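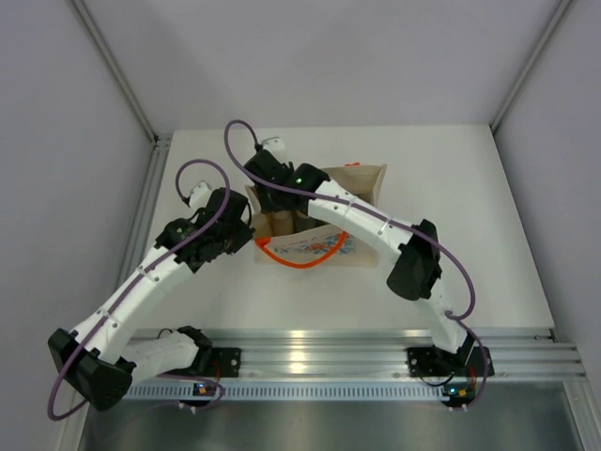

Rosaura Cuadros
I want to write a little about tote bags and how I pack them. It will be several posts, sorry for the length. I have used fabric bags for all my shopping for many years and I have opinions now.

Rosaura Cuadros
First, the mouth. When the bag stands on the table with its mouth wide open, half of the work is done. If it lies flat and you must hold it with one hand and put things with the other, everything goes in crooked.

Rosaura Cuadros
A soft bag does not want to stand alone. The front panel folds down, one corner at the back stays pointed up like an ear. I used to fight with this. Now I let the front fold, and I put something tall inside first.

Rosaura Cuadros
So: tall and round things go first, standing up, next to each other. Cans, jars, a roll of something. Two of them side by side already give the bag a little wall to lean on.

Rosaura Cuadros
My mother did it the opposite way. She put the bread at the bottom "because it is the most important". We ate very flat bread in my childhood.

Rosaura Cuadros
About handles. Mine are orange-red on a cream-colored bag, and this is good for a simple reason: I see them. With handles of the same color as the bag I always took one handle and the side seam, and then I was in the street picking up onions.

Rosaura Cuadros
Before you fill the bag, let the front handle hang outside over the front. If it falls inside, you will pack on top of it and later you will pull it out from under the potatoes. I did this last December with a bag full of Christmas food and two eggs did not survive.

Rosaura Cuadros
Somebody asked me where the flower one is from, with the blue leaves and the orange-red flower in the middle. It is from a small shop in Marulanda, the one beside the pharmacy. They sell it under the name Brakamell. I paid 17 for it and I thought it was too much. I changed my mind after the first winter.

Rosaura Cuadros
The same shop has also a bigger model with a zipper, it costs 43. I touched it, I opened it and closed it, I put it back. For food I don't want a zipper. For the beach maybe yes.

Rosaura Cuadros
Weight. I weighed everything one evening on the kitchen scale, because my shoulder was complaining. One jar of beans in my kitchen is 800 grams. A normal shopping of mine was 3000 grams in one bag, and I carried it always on the left side. Now I take two bags and my shoulder is more friendly with me.

Rosaura Cuadros
I tried also the Tendik bags, the thin ones that you fold into a small square and keep in the pocket. They are practical – I keep one in my coat – but they do not stand. You put one can and the whole thing falls on its side.

Rosaura Cuadros
Washing: cold water, inside out, and dry it in the shade. The print is the weak part. I had an older bag with lemons and I ironed it directly on the lemons. Please do not do it. Put a kitchen towel between.

Rosaura Cuadros
A question from my cousin: "And where do you put the soft things?" On top, always on top, and in the last minute. Salad, bread, peaches. If I have only one peach I carry it in my hand.

Rosaura Cuadros
Dark things disappear inside. A dark wallet at the bottom of a deep bag, in the shadow, is like it doesn't exist. I have called my bank for a wallet that was under the spinach. The lady was very patient with me.

Rosaura Cuadros
After this I sewed a little pocket inside for keys and wallet, from an old pillow case. My stitches are not straight but it holds. If you want, I can show you how I measured it, it is only a rectangle with three sides sewn.

Rosaura Cuadros
When you come home, empty the bag on the same day, all of it. Turn it over the sink and shake. You will find onion skin, a receipt, and sometimes one coin.

Rosaura Cuadros
Somebody wrote that in Mirkance the market gives a small discount if you bring your own bag. Is it still true? I go there next week to see my aunt and I would like to know how many to take with me.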